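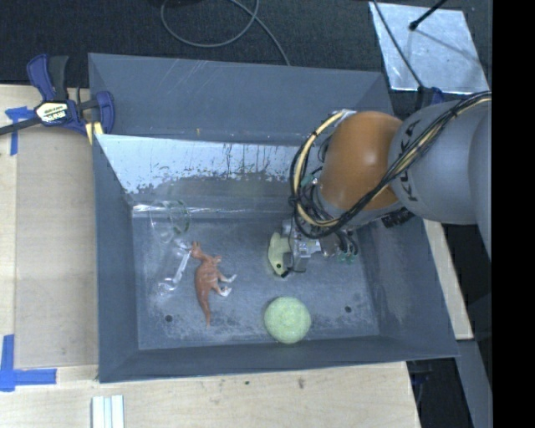
The Uvden parts bin has been in our packing room since August, and I have used it nearly every working day. It is the 18-gallon model in gray, bought from Lilmont along with the rolling base. A second one went to Polyxeni Mavromatis in returns, so some of what follows comes from her.

**Setup**

The bin arrives in one piece. The base comes flat and needs a hex key, which is in the box. The instructions show the rear casters going on first, and I would do it the other way around. With the front pair on, the frame sits level while you tighten the back.

**Daily use**

We keep small boxed orders in ours, mostly door hardware and cabinet pulls. Sloping sides bring everything down toward the middle, so the last few items are easy to reach. You do give up some room at the bottom compared with a straight-sided tote, and flat cartons don't stack well in it. Polyxeni handles a lot of soft mailers and says they slide down fine.

The rolling base is the better half of the purchase. It turns easily when loaded and the brakes hold on our sloped dock. One caster started squeaking after the first few weeks - a little silicone spray fixed it.

**Wear and cleaning**

Scuffs show up early on this type of bin and they don't wash out. Dish soap and a nylon brush take care of tape residue and dust. I tried a melamine sponge on a corner and it left a dull patch, so I went back to the brush. Nothing has cracked.

**Compared with the Van Dijk**

Before this we had the Van Dijk straight-wall tote. It holds more and it nests better when empty, but you have to lean right in to get at the bottom, and Spyros Chrysikopoulos complained about his back every inventory week. The Van Dijk lid is also much better. Uvden's lid is sold separately and doesn't latch.

**Verdict**

Good for loose small goods that get picked by hand all day. For storage or shipping, get the Van Dijk. I'd buy the Uvden again with the base and skip the lid.

Rating: 4 out of 5

Melina Chatzigeorgiou, May 2026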